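Rules for a kitchen that isn't there: a talk with the author of the Tresbridge house rules

May 2024

Quick one this month, typed up from a call and my own notes so forgive the gaps. Tresbridge is a small lab, they test arm control software on kitchen jobs, and nearly all of it in simulation first. In February they put out a short set of house rules for how those tests get run and reported. Two sides of A4. I wanted to know why anyone needs rules for a rendered kitchen. The author of the rules agreed to talk as long as I left the name off, fine by me.

First question, the obvious one. Nothing can get hurt in a simulator. Why bother?

"Because people read the numbers," came the answer. "Somebody sees a success rate and they think of a real arm over a real worktop. If we were sloppy about what counted as a success, that's on us."

And they had been sloppy, by their own account. The trouble came to light when a partner firm, Kestus, asked for the runs behind one figure. 1208 runs in the folder. Two people at Tresbridge had scored them, separately, and the scores didn't match. One had passed any run where the food left the pan. The other wanted it on the plate, gripper open, arm clear.

"Both sensible. Just not the same test. So we had one number made out of two tests, and we'd sent it out."

The kitchen they use has a marble island, bar stools down the front, a hob at the back, all the usual clutter on the shelf. The jobs sound dull written down. Hot dog in a frying pan, gripper over it, bowl of blueberries just behind.

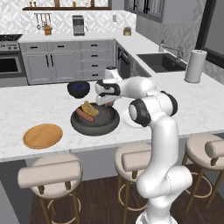

What the rules say

Not much, and that's deliberate. I'll give the main ones as they were read to me.

Write the pass condition before the first run. One sentence, plain words. If it needs a second sentence it's probably two tests.

Fix the number of runs before you start. Theirs is 300 per job. No stopping early when it's going well. "That's the one people moan about. You're at a lovely rate, it's late, you want to go home."

Keep every run, including the ones where the physics goes daft. Those get a tag and stay in the count. I asked about this, seemed harsh. If the sausage flies off through the wall thats hardly the controller's fault, is it?

"Sometimes it is. Squeeze hard enough and you'll get a silly result out of any simulator. If you let yourself bin the silly ones you bin your own mistakes with them."

Leave the clutter in. There was a habit, early on, of clearing the worktop for the final test. Bowls gone, boards gone. The rates went up and nobody had fixed anything. Now the layout is saved with the results, and moving so much as a plate means a new layout name and a fresh set of runs.

Treat the arm's limits as real ones. Speed, joint range, grip force, all set to what the hardware sheet allows. And a keep-out zone over the stools, since on a real island that's where somebody would be sat.

That last one surprised me, there's no one on the stools.

"No, and there never will be. But the controller learns its habits in there. If it's swung over the seats ten thousand times for free, I don't want to be the one asking it to stop later."

Fair. We got on to how a run ends, which takes up more of the document than I'd expected. Over a plate, fingers above the worktop, food on the plate: is that done?

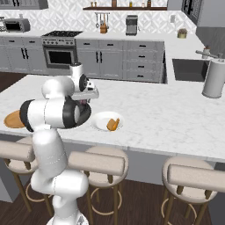 By the Tresbridge rules you can't say from one still. The food has to stay put for 2 seconds after the fingers let go, and the arm has to back off without touching it. A single frame is never evidence, it says so in bold. Stills may go in a report, but the full run has to be kept with it.

I asked what they'd got wrong. Bit of a pause.

"The logging section's too long. People skip it. And we said results should be checked by a second person but we didn't say when, so it gets done the night before." The next version will ask for 10 runs to be scored by both people at the start, before the bulk of it, so any argument happens early.

Are others using them? Flamden have taken the pass condition rule more or less word for word. Kestus want the keep-out bit made stricter. The Rahimi workshop has asked for a version for real arms, and there the answer was a flat no.

"Different document. Stop buttons, guards, who's allowed in the room. You can't just stretch ours over it, I'd hate for anyone to try."

The new draft is going round the partners now. Comments to Tresbridge direct please, not to me.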